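Search reviews Enter keyword Go

Dudden Kraft Paper, review

I have gone through a lot of brown paper over the years. Parcels, drawer liners, book covers for the kids' school stuff, dress patterns, even a Christmas where every single present got the plain wrap and a bit of string (everyone loved it, or said they did). So when the Dudden paper came up on the Dretura store page I bought a pack without much thought, and I've been using it almost daily since November. I'm a fan!

The pack is 112 sheets and they come flat. That alone nearly sold me. If you've ever fought a roll that wants to curl back over your hands while you hunt for the tape, you know why I got excited. These lie down and stay down. You cut, you fold, you crease, and the paper does what it was told.

I do all of my folding on a white surface, and I'd recommend it to anyone who works with tan paper. You see your edges so much better, especially at ten at night with one lamp on.
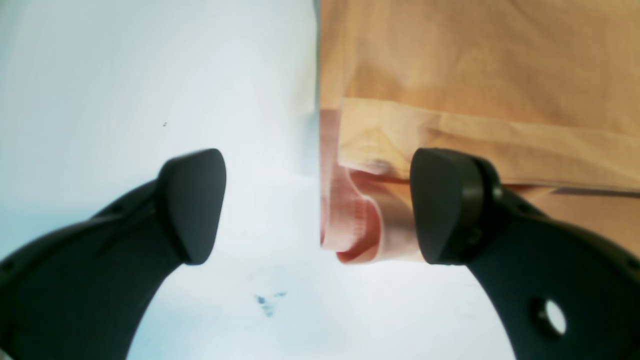 Category: Paper & Craft Supplies

Light tan is a lovely color to work with. Pencil lines show up clearly and rub out without leaving a gray smear, and white ink looks fantastic on it. I made a stack of little gift envelopes for a school fair and lettered the lot by hand, and the pen didn't bleed once. A fountain pen does feather a little, so stick with gel or pencil if you're fussy about your letters.

Creases are where this paper really earns its keep. I run a bone folder down once and get a sharp line, no cracking along the fold — even when I change my mind and fold it back the other way. My old Dindano sheets used to go fuzzy at the corners after a day in a bag. The Dudden ones hold up, and an envelope I've been carrying receipts in for weeks still has all its points.

Glue is fine too. A glue stick grabs right away, and white craft glue works as long as you keep it thin. Put on too much and the sheet ripples, and it won't flatten again even under a pile of cookbooks. I learned that on a book cover.

Now the grumbles. The wrapper tears the first time you open it and can't be closed again, so I keep my sheets in an old Rajput folder. I also found 2 sheets in my pack with a bent corner. And I wish they did a bigger size, as I have to join sheets for anything larger than a shoebox. There is a 500 sheet carton for people with a shop or a classroom, but I have no idea where I'd put it.

Would I buy it again? I already have — the second pack is sitting under the desk.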